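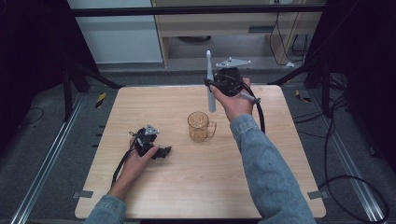 A square tabletop with a pale wood-grain surface.

Starnmont Adds Pale Wood-Grain Finish to Orlandini Table Line

Barnunlow, Tue 1 September. Starnmont, a maker of work and meeting furniture, today announced a new surface finish for its Orlandini range of square and rectangular tables. The finish, sold under the name Sketo, is a light wood grain with a matte top coat. Orders are open now. Deliveries begin in October.

Sketo was developed for rooms with strong overhead lighting, where glossy tops produce glare. The top coat lowers reflection at low viewing angles and resists marking from pens, cups and most household cleaners. It can be wiped down with a damp cloth and mild soap. Abrasive pads and solvent cleaners should not be used.

The finish is applied to both faces of the panel so that the top stays flat when room humidity changes. Edges are sealed in a matching color. In-house testing covered 30 days of cycling between dry and humid conditions, followed by inspection of the edges, corners and fixing points.

"Customers asked for a lighter top that did not show every scratch," said Rogério Assunção, head of product at Starnmont. "We changed the coating twice during development. The first version was hard enough but picked up fingerprints. The version we are shipping is slightly softer and cleans more easily."

Orlandini tops are 18 mm thick and are supplied with or without a base. Fixing holes are drilled at the factory in the same pattern used on earlier Orlandini tables, so existing bases can be fitted with a Sketo top using the original screws. Tops ordered for older bases with a center post need an adapter plate, which is listed as a separate item.

The finish carries a 5-year warranty against peeling, edge lifting and fading in normal indoor use. Damage from standing water, direct heat or outdoor use is excluded. Registration is not required, but the order number must be quoted in any claim.

Sketo replaces the Light Ash finish, which will be withdrawn when current stock is sold. The two finishes differ in tone and should not be mixed in one room. Starnmont holds 461 Light Ash tops at its Barnunlow warehouse for customers who need to match earlier purchases. These will be sold at list price in order of request.

Finish samples and care sheets can be requested from the Starnmont sales office. Drawings of the fixing pattern are supplied on request with trade orders.

Media contact: Press Office, Starnmont, Barnunlow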